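Pludell Residents' Bulletin
December 4, 2024
Shared Kitchens and Storage: Changes for the Winter Term

The Housing Office has completed its review of shared kitchens in Haque House and Gillari House. The review began in August, following a number of requests from residents for clearer rules on food storage and cleaning. The new arrangements are set out in this notice and apply to all floors in both buildings.

Refrigerators

Each resident is assigned one section of a shelf. Items must carry a name and room number. Food without a label will be removed during the regular cleaning, which takes place every 2 weeks. Residents will receive notice by email before each cleaning, and a reminder will be posted on the kitchen door.

Spills should be wiped up on the same day. Glass shelves may be washed with warm water and mild soap, and should be left to reach room temperature first. Raw meat and fish must be kept in closed containers on the lowest shelf.
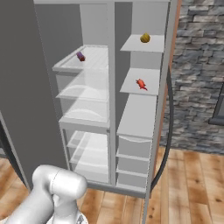 Dry Goods and Cupboards

Cupboard space is assigned by room. Open packages of flour, rice and cereal must be moved to sealed containers before the winter break. Residents who do not have suitable containers may collect up to two from the front desk at Haque House. The office has set aside 200 for this purpose and does not expect to order more this term.

Residents leaving for the break must empty their refrigerator section by 8 p.m. on the day of departure. Dry goods may remain in place. Unopened food that is no longer wanted can be left in the collection box in either lobby. Last year, residents gave more than 1,000 items to the Geritia Food Pantry, and the office thanks all those who took part.

Shelving units in common areas are for shared use. Personal belongings may not be stored on them overnight – this includes bicycle parts, suitcases and sports equipment.

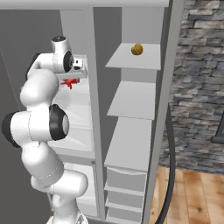 HOUSING AND FACILITIES

Requests for repairs to kitchen appliances should be made through the residents' portal. Please give the building, the floor and a short account of the problem. Urgent matters, such as a water leak or a loss of power, should be reported to the front desk by telephone at any hour.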